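Workshop notebook, Flokside instrument room
9 December 2018
Gong rack, second tuning pass, plus recording notes for the Dedasis dance set
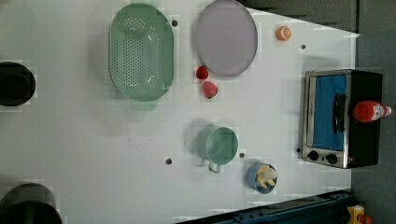
Saliba wrote back overnight on the gong pitches: the third gong is fine where it is, and please leave the boss alone, the dancers take their turn from that beat and would rather have it flat than have it changed. Their troupe has played the set longer than we have had it on the bench, so I have taken the third gong off the worklist. Tag changed from red to white.

State of the set as of this morning:

Gong 1 (largest). Cord replaced, no work on the metal. Slow beating in the decay, same as in the March notes. Leave.
Gong 2. Rim dressed where the old hanger had worn a groove. Pitch did not move on the meter. Buzz gone at low level, still there when struck hard near the boss. Suspect the lower cord hole.
Gong 3. See above. Leave.
Gong 4. Hairline at the rim, dye test repeated, same length as before. No hammering on this one. It can be played with the soft beater only. Write this on the case lid, the tag falls off.
Gong 5. Good.

Beaters: the two wrapped ones from Rornow are too hard for the small gongs. I rewrapped one with an extra layer of cotton cord and the attack is closer to the reference recording. The other I left as supplied so there is something to compare against. Keep them in separate sleeves.

Drums. The double-headed drum lost tension again over the week. Room log shows humidity dropping with the heating on, so I would have expected the skin to go the other way. Checked the lacing and found two of the wedges had walked. Reset them, marked their position in pencil on the shell, and will look again on the next visit. If they move, cut new wedges with less taper. Do not wet the head to bring it down, it was overdone once already and the lap is weak on the right side.

Violin. Bridge foot on the bass side does not sit flush. It has been played like that for a long time and the varnish underneath is dented to match. Saliba's players hold it low on the chest and want the strings close. I measured the action and wrote it on the card. No change to be made unless they ask. Strings are a mixed set, the top one is newer.

Recording. Ran the opening dance section as a level check, gongs and drum only. Metronome not used; the tempo drifts up toward the entry of the dancers and it is supposed to. The first take clipped on gong 1 at the cadence. Second take with the stand moved back and the pad switched in, no clipping. The violin was tracked on its own afterward and sounds thin against the rest. Try it in the room with the drum next time, bleed or no bleed.

Partial at 1,925 Hz in gong 2 shows up in both takes and was not in the March file. It may be the same fault as the buzz. Filtering it out for the listening copy is acceptable, but the archive copy stays as recorded. Files go in the Dedasis folder under take number, not under piece title, because the titles are spelled three ways in the old index and I have not had an answer on which is right.

Budget. The Dedasis grant line for repairs was 4,000 at the start and 1,000 is held back for the return freight. New hanging cord came to 43 for the reel. The drum head, if we need one, has to be quoted before the line closes. Flokside office wants the figure in writing.

Open items:
Cord hole on gong 2, look at it under the magnifier, deburr if needed.
Case lid note for gong 4.
Ask Saliba how the gongs are spaced on the rack for a wedding as opposed to a stage. The rack we have is the stage one, and the player in the old video reaches across in a way that would not work on it.
Ask also whether the drum is tuned before or after the procession. This affects where we set the wedges.
Rornow to be told about the beaters. Softer core on the next pair.

Rack covered, meter on charge.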